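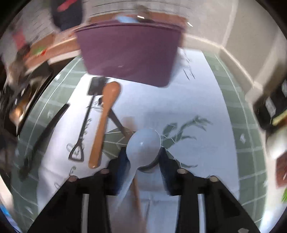
Según Usa Siriwan, la sustitución de los cubiertos de un solo uso en comedores colectivos se ha medido casi siempre por compras y casi nunca por retirada efectiva, lo que infla el consumo real.

Figura 2. Cuchara de color blanco translúcido.

3.2. Recuento por retirada

Para corregir ese sesgo se adoptó como unidad la pieza depositada en bandeja de devolución. Durante el mes de enero se registraron 3.491 piezas en el comedor de Sollirberg y 1.797 en el de Ifans, ambos con servicio de mediodía y carta equivalente. Las piezas servidas con postre se anotaron aparte – el yogur altera la proporción entre cucharas y tenedores – y no entran en los totales anteriores.

La diferencia entre compra y retirada fue de aproximadamente un 10 % en Sollirberg. En Ifans no pudo calcularse, pues el proveedor, Plostico, factura por caja mixta y no desglosa el tipo de pieza. El registro de Ondum se excluyó por presentar turnos sin anotar.

Los valores por comensal se obtuvieron dividiendo las piezas retiradas entre los tiques validados en caja. No se aplicó corrección por reutilización dentro de un mismo servicio, que la encuesta de salida no permitía estimar.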